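Bench cell check, two-arm station, with my comments
Cell: Pulton bench, left and right arm
Checked by: Sofia Bakalis
Date: 2023-04-10
Signed over to: Malachy Dunne

Hi all, same list as in February, but I've put my comments under each item this time because Malachy asked what "OK" means when I write it four times in a row. Fair point! OK means I looked at it, put a hand on it where that's allowed, and would run the cell on it. Anything else gets words.

1. Power off and lockout before hands go in
Result: OK
Lock on, tag on, key in my pocket the whole time. Please write your name on the tag. I found one in the drawer that just says "me".

2. Emergency stops, both sides
Result: OK
Tested each one separately with the arms creeping along at slow speed. Both stopped both arms, as they should. The left button is a bit stiff on the twist to release, which I don't mind, but if it gets so stiff you need two hands, tell me and I'll swap it. There's a spare in the Sadier box.

3. Base bolts and table fixings
Result: OK after retightening
Paint marks lined up on the right arm. On the left, one mark was off by a hair, so I took it back to the setting on the card and put on a fresh stripe. The old stripe is scraped off, so if you see two stripes, somebody has been in there after me and I'd like to hear about it.

4. Cables and loose ends on the arms
Result: Watch
Move each arm through its full reach by hand-guiding and look for anything that pulls tight, rubs or dangles. I did the wrist turn both ways, slowly, and nothing snagged. Still, my rule stands: anything thin that hangs free gets looked at every shift, and anything that can reach the gripper fingers gets tied back before we run. Use the soft ties, please, and leave enough slack for the wrist. Calum tied one down so neatly last winter that the arm couldn't turn its own hand over (sorry, Calum, but it was very funny).

5. Gripper brackets and linkages
Result: Left OK, right needs a part
Wiggle test with the power off. Left is nice and tight. Right has a little play at the outer joint, enough to feel and not enough to see. I've ordered the bushing kit from Plevow. Until it comes, run the right side at the reduced speed setting and don't ask it for anything heavy. Caps and cloth are fine.
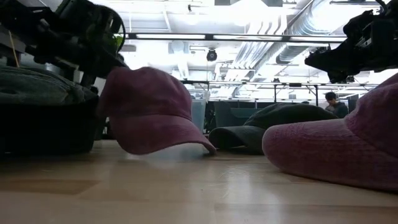

6. Grip force on soft goods
Result: OK
I used caps again, straight on the tabletop, and I still think they're the best test we have. A brim is stiff, a crown caves in, and if the force is set too high you find out right away from the dent. I started at the low setting and went up one step at a time until each side held on through a slow lift. Settings are on the card by the screen. If you change them, write down the old number first! I spent a whole morning in February guessing at one.

7. Height above the table
Result: Left OK, right adjusted
Bring the gripper down to the low stop with nothing under it and slide the gauge through. Left was right on. Right was sitting low and would have kissed the wood eventually, so I raised the stop and ran 15 slow cycles to see that it stayed put. It did.

8. Arm-to-arm clearance
Result: OK
Both arms to the middle, slow speed, finger on the stop. The software limit kicks in well before they meet. Do this one again any time somebody reloads the program from backup, even if they swear it's the same program.

9. Table surface
Result: OK
Wiped down with the Blöndal cleaner, the plain one. No polish, please. Itziar noticed that things slid more after the last polish, and she was right, I checked.

10. Glare on the camera view
Result: Watch
The shiny top throws the ceiling lights right back, and at some arm positions the view gets pretty washed out. I lowered the exposure a notch and the dark items were still readable. If detection starts acting up, look at this before you touch the calibration.

11. Cycle counter and grease
Result: Grease due soon
Counter reads 1,035 since the last grease on the right and 500 on the left (the left had its turn later). I'd do the right one when the bushing goes in and save ourselves a second teardown. One small dab per joint, wipe off the rest. The grease gun is back on its hook, and I'd love for it to stay there.

12. Walkway and floor
Result: OK
Walked all the way around with a flashlight. Nothing on the floor, stop buttons easy to reach from both sides.

Open items
Bushing kit, right gripper: ordered, Sofia to fit
Grease, right arm: with the bushing
Loose-end check: every shift, whoever starts up
Exposure note for the card: Itziar

Alistair, I know you wanted full speed back on the right side this month. Ask me again once the kit has arrived and I've had my hands on that joint.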